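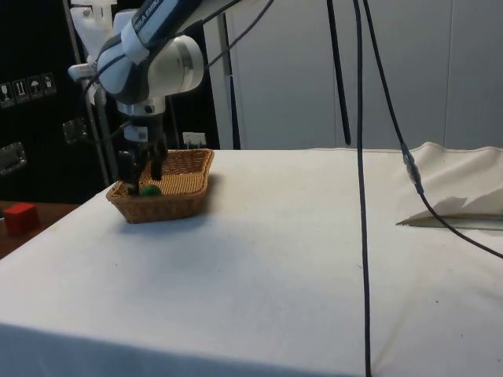

Quick one tonight, should be asleep. Finally got the numbers back on the mixed-arm thing and I want to write them down before I talk myself out of them.

Short version for people who skipped the April post. We have one task. Ball, basket. Ball goes in, ball comes out, small stuff. We train one policy on demos from more than one kind of arm, different mounts, different camera placements, and we ask if the pile of mismatched data beats a smaller clean pile from a single setup. Wayne Fairclough says obviously yes. Freya Bunting says obviously no. I was in the middle, getting yelled at from both sides.

So. Single-arm baseline, which we call Hornine because Freya names things: 34 percent on held-out start positions. Bad! But it's a small set and we never tuned it much. Mixed version (Dreter): 55 percent. Same number of demos in both. I made Wayne rerun the eval with a different seed order and it held.

That's a bigger jump than I'd have bet on. I had a bad feeling it was a leak, so most of this week was me hunting for one. Checked the split. Checked the start positions. Checked that the resets weren't getting lazier as the evening went on, becuase mine do, I know they do. Found one dumb thing, a normalization file shared between the two runs, fixed it, reran. Number didn't move.

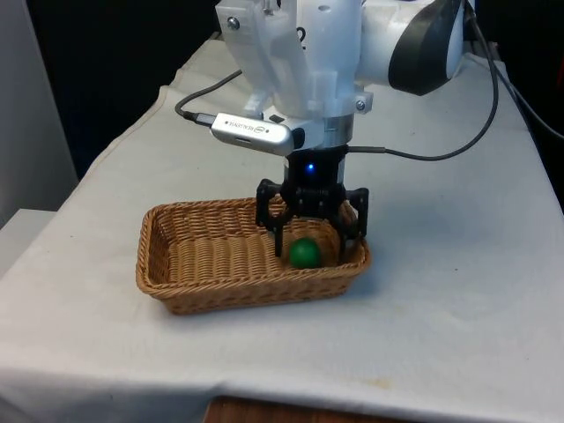

Open gripper over the basket, ball at the right-hand end.

What changed in the method, since two people emailed. Old way, we fed joint angles straight in. Works fine until you have two arms with different joints and then it's nonsense, the network has to learn a secret code for which robot it's in. New way, everything is gripper pose relative to the wrist camera. Actions too, all small deltas in that frame. No arm ID. We tried an arm ID. It made things worse, the policy leaned on it and stopped looking at the basket.

Also chunk length. Predicting longer runs of actions helped on the approach and hurt on the grasp. A ball is mean that way, you come in a little off and it rolls, and now you've committed to a plan for a ball that was somewhere else. We cut the chunks shorter near contact. Ugly hack, there's a threshold in there I picked by feel. Freya hates it. It stays for now.

Where it still fails: ball against the basket wall. One finger has to get down between the ball and the weave and there just isn't room, so it stalls or climbs the rim. 26 percent on those starts. Middle of the basket is way better. I think the fix is a nudge first, then grasp, but there's almost no nudging in the demos so where would it learn that.

Tried to get it to invent the nudge with some reward on top. Lost two days. It learned to poke the basket. Moving on. 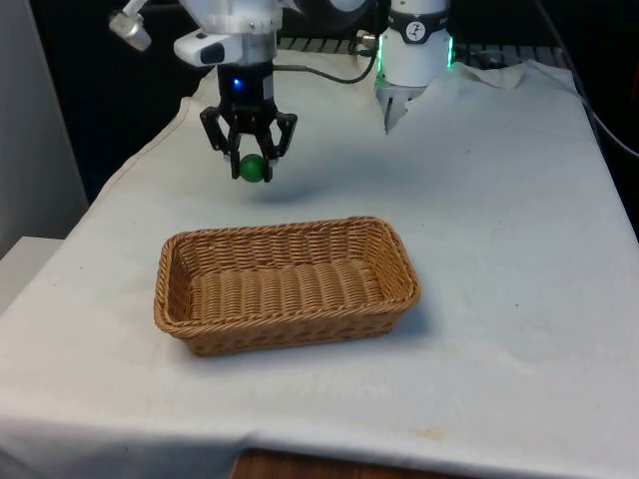 Does the policy need to know which arm it's running on?

Not with the wrist-frame setup, at least for this task. It gets the camera view and the gripper state and that's enough, and adding the arm ID cost us accuracy every time we tried.

Next up is cloth, I guess, or the same thing with a Stuvberg bowl that Wayne wants because it's slippery. I'd rather do more arms first. Two kinds of mount is not really "mixed," it's just two, and I want to see if the gain keeps going or flattens out right away. Freya is betting flat. Writeup when the ablations finish, the no-delta one is still chugging and its going to be morning before I can look.

Comments

Graham Bramwell
Is the 55 averaged over both arms or only the one the baseline was trained on? Makes a big difference to how I read it.

Amber Pearce
We saw the same arm ID problem with drawers. Dropping it out at random during training helped a bit, might be worth an afternoon.

Dennis Tapley
Only the baseline arm I hope, otherwise it isn't a comparison. Also please keep the basket poking run, I would watch that.

Graham Bramwell
Same.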